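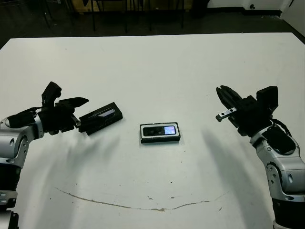
## 7. Receiving and Registering Boxed Goods

This section covers the intake of small boxed goods with the Skurholm stock register: opening a delivery, recording items, assigning storage locations, and closing the delivery at the end of a session. It applies to the desktop version of the register. Users of the handheld version should follow the same order of work, but the menus are arranged differently and the batch screen is not available.

Initial installation, user accounts, and label printer setup are described in earlier sections. Do not begin intake until the printer has produced a readable test label.

### 7.1 Before You Start

The following must be in place:

- A user account with the Intake or Supervisor role
- A barcode scanner set to keyboard mode
- The delivery note, on paper or as a file
- At least one storage location marked Active

If the delivery note has not arrived with the goods, the delivery can still be opened, but it will remain in the Pending group until a note number is entered. Pending deliveries do not appear in the stock total.

Check that the clock on the intake computer is correct. The register stamps each entry with the local time of the computer and does not correct it later. Entries with a time earlier than the opening of the delivery are rejected with the message "Entry precedes delivery."

**Note:** The scanner must send a carriage return after each code. With some scanners this is off by default. To test it, open a blank text document and scan any code twice. The second code should appear on a new line. If both codes appear on the same line, change the suffix setting as described in the scanner's own guide.

### 7.2 Opening a Delivery

1. Sign in and select **Intake > New Delivery**.
2. Select the supplier from the list. Type the first letters of the name to shorten the list.
3. Enter the delivery note number exactly as printed, including any leading zeros.
4. Enter the number of outer cartons in **Cartons Received**.
5. Select the condition of the outer cartons: **Sound**, **Marked**, or **Damaged**.
6. Select **Open**. The register assigns a delivery number and displays it at the top of the screen.
7. Write the delivery number on the delivery note.

If **Damaged** is selected, the register asks for a remark of at least 20 characters. State which side of the carton is affected and whether the sealing tape was intact on arrival. Remarks such as "bad" or "see note" are of no use in a claim and will be returned by the supervisor.

**Caution:** Do not open a second delivery for the same note number. The register permits it, to allow for part shipments, but items scanned into the wrong delivery must be moved one at a time.

### 7.3 Recording Individual Items

Each boxed item is recorded with a product code, a condition grade, and, where the product requires it, a serial number. Work from one carton at a time and keep recorded items apart from those that have yet to be scanned.

1. Select **Add Item**. The cursor moves to the **Product Code** field.
2. Scan the product barcode on the retail box. The product name appears to the right of the field.
3. Compare the displayed name with the wording on the box. If they differ, select **Clear** and go to 7.6.
4. If the **Serial** field becomes active, scan the serial barcode.
5. Select the condition grade.
6. Select **Save**. The printer produces one label.
7. Apply the label to the retail box, clear of all existing barcodes.

Condition grades are defined as follows:

| Grade | Meaning | Stock status |
|---|---|---|
| A | Sealed, no visible damage | Available |
| B | Seal broken, contents complete | Available, marked down |
| C | Contents incomplete or not checked | Held |
| D | Contents damaged | Held, claim opened |

A box that has been opened for inspection cannot be graded A, even if it was sealed on arrival. For this reason, only inspect contents when the product record is marked **Inspect on Arrival**, or when the outside of the box gives cause for concern.

When a box is inspected, keep the lid, tray, and any printed matter with the item. Lids from different units of the same product may look identical but carry different serial numbers.

**Note:** Grade C is not a fault grade. It can be used freely when a session is short of time. Items with grade C are listed in the **To Check** report and can be regraded on any later day without a supervisor.

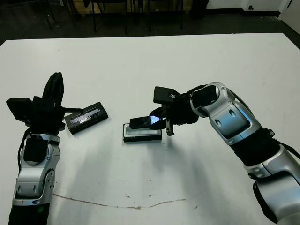
### 7.4 Batch Entry

Batch entry is intended for large quantities of one product with the same grade and no serial numbers. It should not be used for mixed cartons.

1. Select **Intake > Batch**.
2. Scan one unit. The product name and unit weight are displayed.
3. Enter the quantity. The highest quantity accepted in a single batch is 76.
4. Select the grade. Grades C and D are not offered on this screen.
5. Scan a second unit from the same carton as confirmation.
6. Select **Save Batch**.

If the second scan does not match the first, the register discards the batch and returns to step 2. No labels are printed and no entry is made in the log.

Batches above the permitted quantity must be divided. Give each part its own line. The parts are combined in the stock total but remain separate in the delivery record, so that a counting error can be traced to one part of the delivery.

**Caution:** Labels for a batch are printed in one run. Check that enough labels remain on the roll before saving. If the roll runs out, the register treats the missing labels as printed. Use **Tools > Reprint** and enter the first missing label number.

### 7.5 Assigning a Storage Location

A location may be assigned at the time of entry or afterward. The register proposes a location based on the product group and the space recorded as free. The proposal can be accepted with the Enter key or overwritten.

1. Open the delivery and select **Locations**.
2. Select the items to be placed. Hold the Shift key to select a range.
3. Accept the proposed location or scan the location label on the shelf.
4. Select **Assign**.
5. Move the items to the shelf.
6. Scan the location label again to confirm placement.

Items that have been assigned but not confirmed are shown in italics. They count toward the stock total but cannot be picked for an order. If items stay in italics for longer than 2 days, the register sends a reminder to the user who assigned them.

The location types supplied with the register are **Nernelby**, for shelving with fixed bins, and **Kingi**, for open shelving. The type affects the proposal only. A Nernelby location accepts one product per bin. A Kingi location accepts mixed products, and the register does not attempt to calculate the remaining space.

To change the type of a location, it must first be emptied in the register. Set the location to **Closed**, reassign its contents, change the type, and set it back to **Active**.

### 7.6 Unknown and Mismatched Codes

An unknown code is one that is not held in the product list. A mismatched code is one that calls up a product other than the one on the box. They are handled differently.

**Unknown code**

1. Select **Create Draft**.
2. Enter the product name and supplier.
3. Scan the barcode into the **Primary Code** field.
4. Select **Save Draft**, then continue with the item as in 7.3.

Draft products are placed on hold until a supervisor has completed the record. Do not create a second draft for the same code. Use the existing draft, which will be called up by the next scan.

**Mismatched code**

1. Check that the correct barcode was scanned. Many boxes carry a carton code as well as a product code.
2. Scan again with the other codes covered.
3. If the mismatch remains, select **Report Mismatch** and set the item aside.

Never correct a mismatch by editing the product name. The change applies to every unit already in stock, including those on past deliveries.

### 7.7 Closing the Delivery

1. Open the delivery and select **Summary**.
2. Compare the recorded quantities with the delivery note.
3. Enter any shortage or surplus in the **Difference** column.
4. Attach a scan of the signed delivery note.
5. Select **Close Delivery** and enter your password.

A closed delivery can be reopened only by a supervisor. The reopening is recorded in the log together with the name of the supervisor and the reason given.

Deliveries left open are not closed automatically. The register runs its weekly file check on Sunday, and any delivery open at that time is locked for the duration of the check. Unsaved lines are lost. Users working on that day should save and sign out before the check begins.

### 7.8 Common Messages

| Message | Cause | Action |
|---|---|---|
| Entry precedes delivery | Computer clock is wrong | Correct the clock and sign in again |
| Code in use | Serial number already recorded | Search for the serial and check its grade |
| Location closed | Location is not Active | Select another location |
| Label queue full | Printer is paused or out of labels | Reload, then select Resume |
| Note number required | Delivery is Pending | Enter the note number under Edit |

Questions about supplier lists and product drafts should be sent to Saskia Fairweather at Skundden, with the delivery number in the subject line. Printer faults are covered in the next section.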